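Kann ein Roboterarm inzwischen einen vollgestellten Tisch abräumen?

Forum Haushalt und Werkstatt > Automatisierung

Nhyira Boateng
10. Februar 2019

Ich betreibe zu Hause einen gebrauchten Tischarm (Pereyra, Parallelgreifer, 3 kg Traglast laut Typenschild) mit einer Tiefenkamera darüber. Würfel und Dosen greift er zuverlässig. Jetzt soll er den Esstisch abräumen: Kleinteile in eine Schale, flache Gegenstände auf einen Stapel, Spielzeug in eine Kiste. Bevor ich weitere Abende in die Greifplanung stecke, möchte ich wissen, ob das mit vertretbarem Aufwand überhaupt geht oder ob ich auf die nächste Gerätegeneration warten sollte.

Randbedingungen: Holztisch mit dunkler, spiegelnder Oberfläche, Fliesenboden, Tageslicht von der Seite. Die Gegenstände wechseln, ein festes Modell pro Objekt kommt also nicht in Frage. Budget für Zusatzhardware: 600 Euro.
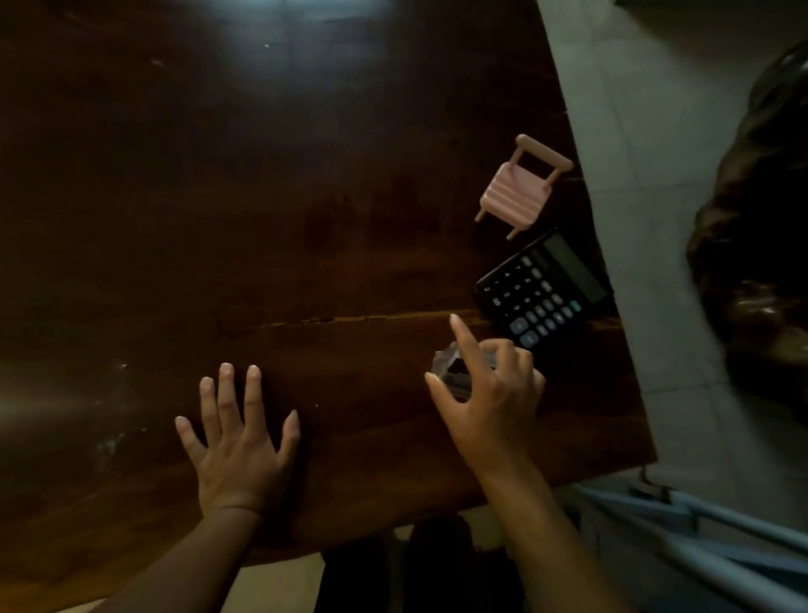
Arbeitsfläche mit Taschenrechner, rosa Spielzeugstuhl und einem kleinen durchscheinenden Kunststoffteil in der rechten Hand.

Mit der Hand ist das eine Sache von Sekunden. Der Arm braucht für ein einzelnes Objekt derzeit 9 Sekunden, wenn der erste Griff sitzt. Beim Stuhl sitzt er selten, weil der Planer die Beine als Rauschen verwirft.

Selorm Dogbe

Teilweise ja. Ich würde die Aufgabe nach Objekten zerlegen, die Schwierigkeiten haben wenig miteinander zu tun.

Taschenrechner: Flach und auf dunklem Grund schlecht zu trennen. Die Tiefenkamera liefert bei dieser Bauhöhe kaum mehr als ihr eigenes Rauschen, die Segmentierung muss also über das Farbbild laufen. Für den Griff von oben quer über die Schmalseite greifen, Finger bis kurz über die Platte absenken, Kraft begrenzen. Ein Sauger hilft nur, wenn er eine glatte Fläche trifft. Auf den Tasten zieht er Luft.

Spielzeugstuhl: Dünne Beine und eine Sitzfläche mit Latten. Viele Planer glätten die Punktwolke vor der Griffsuche und entfernen damit genau die Strukturen, an denen man greifen könnte. Glättung abschalten oder den Filterradius deutlich verkleinern, danach die obere Leiste der Lehne als Ziel vorgeben. Die Kraft so weit zurücknehmen, dass nichts bricht.

Durchscheinendes Kleinteil: Das ist der schwierige Fall. Aktive Tiefensensoren messen durch solches Material hindurch oder gar nichts. Bei meinem Aufbau (Nova-Arm, zwei Farbkameras, keine Tiefe) kamen von 198 Versuchen mit klaren Kunststoffteilen etwa zwei Drittel in der Schale an. Der Rest ging fast immer auf eine falsch geschätzte Höhe zurück. Abhilfe: Tischebene einmal sauber einmessen und die Höhe für alle Kleinteile fest annehmen.

Dazu kommt die Reflexion. Eine helle Stelle auf der Platte wird je nach Schwellwert als Objekt erkannt, und der Arm greift ins Leere. Ein Polfilter vor der Farbkamera dämpft das, ebenso eine matte Unterlage. Die Unterlage kostet fast nichts, ich würde damit anfangen. Sie überdeckt auch Fugen und Kratzspuren, die bei mir gelegentlich als Kanten durchkamen.

Unbeaufsichtigt würde ich das Ganze nicht laufen lassen. Wer beim Abräumen mit den Händen auf dem Tisch ist, muss sicher erkannt werden, und das leistet eine einzelne Kamera von oben nicht.

Pullness

Lass es. Mein Schwager hat sich für die Werkstatt so einen Greifer von Budavier geholt, der sortiert Schrauben, wenn sie vorher schon sortiert sind. Tisch abräumen geht von Hand schneller.

Nhyira Boateng

Matte Unterlage liegt jetzt drauf, die Fehlgriffe auf den Lichtfleck sind weg. Den Filterradius habe ich halbiert, der Stuhl wird als Objekt erkannt, rutscht aber noch aus den Fingern. Silikonauflagen sind bestellt. Für die durchscheinenden Teile probiere ich als Nächstes die feste Höhe.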